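How to keep a simple nest record in your garden or local wood

A nest record is a set of dated notes on one nest, from the first day you find it until the young have gone or the nest has failed. You need a notebook, a pencil, a pair of binoculars and a bit of patience.

1. Find a nest by watching the adults

Sit still somewhere with a good view and wait. A blackbird carrying dry grass or a great tit with a beak full of moss will usually go to the same spot again and again. Don't push through hedges looking for nests. You will disturb more birds than you find, and you may leave a gap that a magpie can use.

2. Give the nest a code

I use the first two letters of the place and a number, so my second nest at Flultberg wood is FL2. Write down the species, the type of tree or shrub, the height above the ground and which way the nest faces. Draw a small map. Otis Pruitt, who taught me to do this, paced out the distance from the nearest path as well, and I still do.

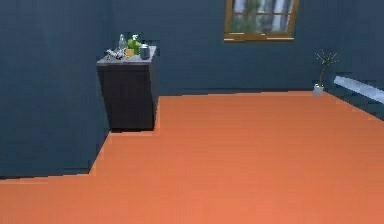

Reading time: 2 minutes

3. Keep your visits short

Watch from a distance first. If the adult is sitting, leave it alone and note "adult on nest". If it has gone off to feed, walk up, look, and walk away by a different route so that you don't leave a single trail to the nest. Stay no longer than 40 seconds. Every four or five days is enough for most small birds.

Don't go in heavy rain, in a cold wind or at dusk. Once the chicks are well feathered, stop going close altogether, as they may jump out too early.

4. Write it up the same day

For each visit put down the date, the time, the number of eggs or chicks, and what the adults were doing. If you couldn't see in, write "not seen" and don't guess. An entry from my own book reads:

FL2, 13 April 2020, 9.15 am. Song thrush. Four eggs. Female off, back within minutes.

5. Know when to finish

An empty nest can mean success or failure. Look for droppings on the rim, flattened lining and adults carrying food nearby - all good signs. Broken shell or torn lining suggests a predator. If you can't tell, write "outcome unknown".

Many birds will try again, so keep looking until the end of July.

A note on the law: in Britain all wild birds' nests are protected while they are in use or being built, and some rarer species must not be disturbed at all without a licence. If you think you have found one of those, keep well back and don't share the location.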